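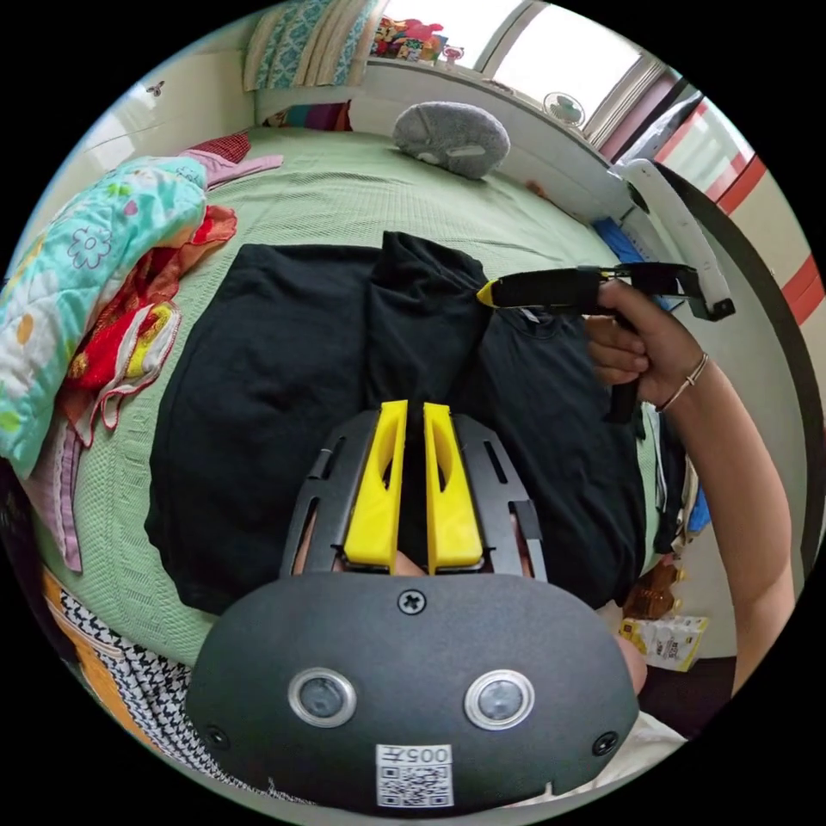 검은색 상의, 접는 중간 단계. 목둘레 근처에 흰 라벨.

침대에서 상의 접기: 서랍 규격에 맞춘 사각 접기
작성: Rosimeire Pacheco / 검토: Neusa Rocha
최종 수정: 2019년 3월
분류: Bremesar 생활 매뉴얼 > 의류 > 접기와 보관

적용 범위
얇은 면 또는 혼방 반소매 상의를 침대 위에서 접어 서랍이나 상자에 넣기까지의 절차를 다룬다. 긴소매는 3-2항의 소매 처리만 다르고 나머지는 같다. 니트, 셔츠, 후드가 달린 옷은 제외한다. 셔츠는 별도 문서 「단추 달린 상의」를 참고할 것.

1. 준비
필요한 것은 평평한 면과 서랍 치수뿐이다. 접기판은 쓰지 않는다.

1-1. 침대 정리
이불이나 담요를 한 겹만 남기고 팽팽하게 당긴다. 담요 아래에 베개나 잠옷이 들어 있으면 빼낸다. 와플 조직처럼 표면에 요철이 있는 담요는 옷이 덜 미끄러지므로 그대로 작업면으로 써도 된다. 다만 손바닥으로 세게 밀면 담요까지 같이 밀린다. 주름을 펼 때는 한 손으로 옷의 밑단을 누르고 다른 손으로 쓸어 올린다.

1-2. 서랍 치수 측정
접는 폭은 서랍에서 역산한다. 이 문서의 기준 서랍은 Kulum 3단장이며 안쪽 폭은 532mm이다. 세 줄로 넣을 경우 한 줄에 쓸 수 있는 폭은 약 177mm이고, 손이 들어갈 여유를 빼면 완성 폭은 16cm가 된다. 다른 서랍을 쓴다면 안쪽 폭을 줄 수로 나눈 뒤 여유분을 뺀다. 바깥 폭으로 계산하면 마지막 줄이 들어가지 않는다.

1-3. 옷 상태 확인
봉제선이 두꺼운 부분부터 만져 본다. 겨드랑이와 목둘레가 가장 늦게 마른다. 조금이라도 눅눅하면 접지 말고 다시 널어 둔다. 뒤집힌 옷은 바로 뒤집고 주머니가 있으면 비운다.

2. 펼치기
2-1. 옷의 앞면이 아래로 가도록 놓는다. 목둘레는 작업자의 반대쪽, 밑단은 작업자 쪽이다. 침대 옆에 서서 작업할 때 팔이 닿지 않으면 옷을 90도 돌려 목둘레를 오른쪽에 둔다. 왼손잡이는 왼쪽에 둔다.

2-2. 양쪽 어깨선을 잡고 한 번 들어 올렸다가 내려놓는다. 공중에서 털지 않는다.

2-3. 가운데에서 바깥쪽으로 주름을 민다. 몸판에 남은 느슨한 주름은 이 단계에서 없애야 한다. 한 번 접고 나면 안쪽 주름은 손이 닿지 않고, 서랍 속에서 눌려 그대로 자국이 된다.

2-4. 검은 옷의 앞뒤 구분
검은색 상의는 앞판과 뒤판의 차이가 잘 보이지 않는다. 목둘레 안쪽의 라벨을 기준으로 삼는다. 라벨이 없는 옷은 목둘레가 더 깊게 파인 쪽이 앞이다. 조명이 침대 한쪽에만 있으면 조명을 마주 보고 서는 편이 낫다. 몸의 그림자가 옷 위에 떨어지면 접힌 선을 찾기 어렵다.

3. 세로 접기
3-1. 목둘레 중심을 기준으로 완성 폭의 절반씩을 좌우에 잡는다. 16cm 기준이면 좌우 8cm이다. 처음 몇 벌은 줄자를 대고, 이후에는 손뼘으로 대신한다.

3-2. 오른쪽 몸판을 기준선에서 안으로 접는다. 소매가 반대쪽 기준선을 넘으면 되접는다. 긴소매는 어깨에서 꺾어 몸판과 나란히 아래로 내리고, 소맷부리가 밑단 밖으로 나오면 그만큼 위로 올린다.

3-3. 왼쪽도 같은 방법으로 접는다. 결과물은 길고 좁은 띠 모양이다. 위쪽과 아래쪽의 폭을 비교해서 차이가 2cm 이상이면 다시 편다. 허리선이 들어간 옷은 아래가 넓어지기 쉬우므로 밑단 쪽을 조금 더 접어 맞춘다.

3-4. 큰 치수의 상의는 몸판이 반대쪽 기준선 밖으로 나간다. 이때는 나간 만큼만 되접고, 소매를 그 위에 얹는다. 두께가 한쪽에 몰리면 쌓았을 때 더미가 기운다.

4. 가로 접기
4-1. 밑단을 목둘레 쪽으로 올리되 끝을 딱 맞추지 않는다. 목둘레에서 손가락 두 개 폭만큼 아래에서 멈춘다.

4-2. 눕혀서 쌓을 옷은 여기서 한 번 더 반으로 접는다. 세워서 넣을 옷은 삼등분으로 접는다. 완성 높이는 서랍 안쪽 높이보다 낮아야 한다.

4-3. 접힌 선이 작업자 쪽에 오도록 돌려 놓고 손바닥으로 위에서 한 번 누른다. 문지르지 않는다. 다 접은 옷은 네 변이 곧고 모서리가 바깥으로 밀려 나오지 않은 사각형이어야 한다.

4-4. 모서리에서 소매가 삐져나오면 손끝으로 밀어 넣지 말고 3-2항으로 돌아간다. 밀어 넣은 소매는 안에서 뭉친다.
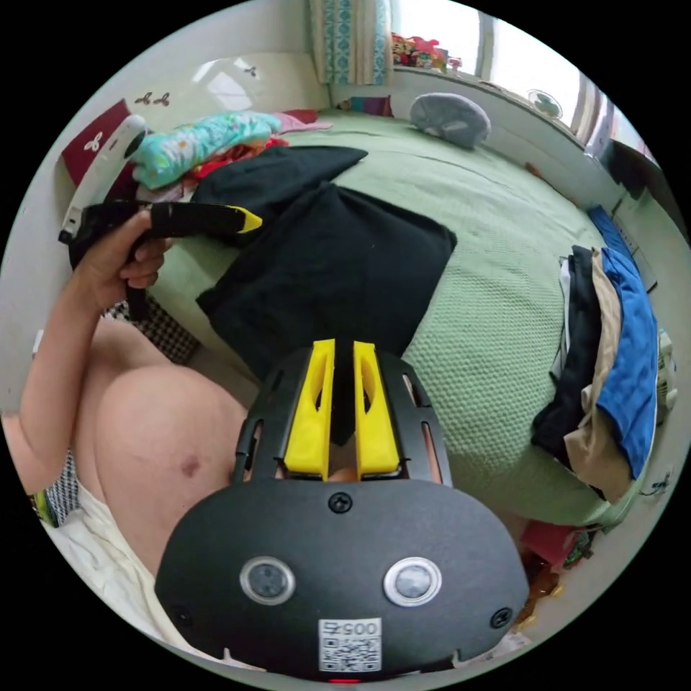
■ 5. 분류와 쌓기

5-1. 작업면 나누기
침대 위를 미처리, 작업, 완료 세 구역으로 나눈다. 가운데를 작업 구역으로 비우고 접은 옷은 침대 가장자리 쪽에 쌓는다. 파란색, 베이지색, 검은색 옷을 한 더미에 섞어 두어도 이 단계에서는 문제가 없다. 색 분류는 서랍에 넣을 때 한다. 아직 손대지 않은 꽃무늬 옷이나 분홍색 천처럼 색이 뚜렷한 것은 멀리 두어도 구분되지만, 검은 옷끼리는 미처리와 완료가 쉽게 섞인다. 접은 검은 옷 위에 다른 검은 천이 걸쳐 있으면 먼저 걷어내고 다음 벌을 시작한다.

5-2. 더미 높이
침대 위의 더미는 낮게 유지한다. 매트리스가 눌리면서 가장자리 쪽으로 기울기 때문에 바닥이나 책상 위에서 쌓을 때와 같은 높이로는 버티지 못한다. 기울기 시작하면 두 더미로 나눈다. 쌓을 때는 접힌 선의 방향을 한 벌씩 번갈아 바꾼다. 두께가 고르게 분산된다.

5-3. 순서
두꺼운 옷을 아래에, 얇은 옷을 위에 둔다. 자주 입는 옷은 마지막에 접는다. 더미째 옮기면 그 옷이 가장 위에 남는다.

6. 보관
6-1. 서랍(세워 넣기)
접힌 선이 위로 오도록 세운다. 앞에서 뒤로 밝은 색에서 어두운 색 순으로 배열한다. 한 줄이 다 차지 않으면 옷이 쓰러지므로 빈 공간에 양말이나 수건을 채운다. 반대로 한 벌을 뺄 때 옆의 옷이 딸려 나오면 과밀이다. 한두 벌을 다른 줄로 옮긴다.

6-2. 상자(눕혀 넣기)
계절이 지난 옷은 Bako 상자에 눕혀 넣는다. 뚜껑을 누르지 않고 닫을 수 있는 양까지만 채운다. 상자 앞면에 품목과 넣은 달을 적는다. 여름 상의는 8월 말에 한 차례 골라 내고, 그때 입지 않은 옷은 상자에 넣지 않고 따로 뺀다.

6-3. 어두운 색 구역
검은색과 남색은 서랍 안에서 구별이 되지 않는다. 본 매뉴얼에서는 두 색 사이에 Darker 칸막이를 세우고 검은색을 안쪽에 둔다. 칸막이 대신 두꺼운 종이를 서랍 높이에 맞게 잘라 써도 된다.

7. 문제 해결
증상: 접은 옷이 들어 올리면 풀린다.
조치: 4-1항의 여유분을 확인한다. 밑단이 목둘레를 넘어가면 고정되지 않는다. 매끄러운 합성섬유는 삼등분 접기를 쓴다.

증상: 완성 폭이 벌마다 다르다.
조치: 먼저 접은 옷 한 벌을 작업 구역 위쪽에 두고 본으로 쓴다. 본은 중간에 바꾸지 않는다.

증상: 목둘레가 늘어지거나 꺾인다.
조치: 가로 접기의 첫 선이 목둘레에 너무 가깝다. 접는 위치를 밑단 쪽으로 내린다.

증상: 검은 옷에 담요의 보풀이 붙는다.
조치: 담요 위에 얇은 면 시트를 한 장 깔고 작업한다. 이미 붙은 보풀은 접기 전에 테이프로 뗀다.

개정 내역
- 서랍 폭 계산식을 바깥 폭 기준에서 안쪽 폭 기준으로 정정 (Neusa Rocha 지적)
- 3-4항 큰 치수 상의 추가
- 6-3항 칸막이 대체 방법 추가

관련 문서
단추 달린 상의
바지와 반바지: 허리선 기준 접기
Kulum 3단장 서랍 분리와 청소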